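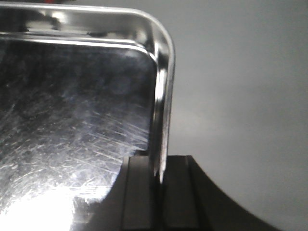

Stainless Trays, Grippers and What I Brought Home from the Skaretside Open Day

By Maritza Palomino
November 2020

Skaretside opened its test kitchen to the public for an afternoon, and I went because the program promised a robot arm doing pan work. I spent most of my visit at the tray station. The arm took a steel tray by the rim, lifted it off the table, carried it to a rack and set it down again. After that it went back for the next one.

Nelly Tello ran the station and took questions between trays. She used to manage a school kitchen, so a lot of what she told us was plain kitchen advice. I wrote down what I could and have tried most of it at home since. The tips are grouped by job.

Picking up a tray

Take hold of the rim, with one finger inside and the thumb outside. The gripper at the open day closed on the edge of the tray with one finger on either side of the steel, and that is a good hold for a person too. A rolled rim is the stiffest part of a tray. The flat bottom flexes.

Use two hands for anything with liquid in it. The arm only carried empty trays that afternoon. Nelly said a full one held from a single side wants to twist, and she would not let a new kitchen worker do it either.

If you have to use one hand, hold the middle of a long side. Near a corner the far end drops.

Wipe the rim before you lift. Grease under the lip is easy to miss and it is the main cause of slips. At home I run a dry paper towel along the edge of the roasting pan before it goes anywhere.

Keep the pot holders dry. A damp cloth lets heat through fast.

Scratches

The trays at the station were old ones with scratches running every which way across the bottom. Someone asked if they should be thrown out. Nelly said no. Fine scratches in stainless steel are a matter of looks. What you want to watch for is a gouge deep enough to catch a fingernail, because food lodges there and the brush goes over the top of it.

To keep new scratches down:

Use wood, nylon or silicone tools in the tray. Cut meat on a board and put it back afterward.

Don't stack trays with crumbs or salt between them. A sheet of paper towel between each one is enough.

Scrub with the grain if the steel has one. On an old tray where you can't make out the grain, go lengthwise and stick to it.

Keep steel wool away from it. Besides scratching, it can leave bits of iron behind that rust and look as though the tray itself is rusting.

Don't try to polish out what is already there. I spent an evening on one of mine with a paste cleaner and ended up with a bright patch in the middle of a dull tray.

Water spots and shine

Shiny metal was the thing the Skaretside people talked about most. Glare off a tray can make it hard for a camera to find the edge, and they said moving a lamp often helped more than anything they did to the arm. I have the same trouble at my own sink. With the light straight overhead, I can't tell a clean tray from a greasy one.

Tilt the tray until the glare slides off the part you are checking. A greasy film shows as a rainbow or a dull smear.

Check the inside step of the rim separately. On a tray with a stepped lip, that ledge holds a line of old fat. An old toothbrush with dish soap gets it out.

Dry right after rinsing. Spots come from minerals in the water, and once they have dried on you need vinegar. I use equal parts white vinegar and water, wipe it on, wait 3 minutes, rinse and dry.

For burned-on food, cover the bottom with hot water and a spoonful of baking soda and leave it for 15 minutes. Push the residue off with a plastic scraper. Repeat if needed.

Chlorine bleach can pit stainless steel. Leave it under the sink.

Setting down and racking

The arm slowed down well before the tray reached the rack. I had expected something quicker. Nelly's advice for people was the same: slow down at the end, touch one edge first, then lower the rest. It is quieter, and corners stay square.

Leave a finger's width between trays standing on edge so that air gets through.

Put the heaviest at waist height. Mine were above the refrigerator for years. They are now in the cabinet beside the stove, on a Marulanda file sorter meant for an office desk, and I can pull one out without moving the others.

Check that the rack is level. If trays always creep to one side, fold a bit of cardboard under the low foot.

If you go to one of these days

Stand to the side of the table, where you can see between the fingers. From the front I mostly saw the back of the arm.

Ask what the gripper can't pick up. I got a longer answer to that than to anything else I asked. Thin baking sheets lying flat on a table came first on the list, and I have trouble with those myself. Slide the sheet until one edge hangs over the counter, then take it from below and above.

Keep behind the floor tape, even when the arm is stopped.

Bring a pencil. The handout had tray sizes and cleaning times but no room for notes, and mine are all up the margin.

Skaretside plans another afternoon in the spring, with dish racks and glassware. Sign-up is at the front desk, and children need to come with an adult.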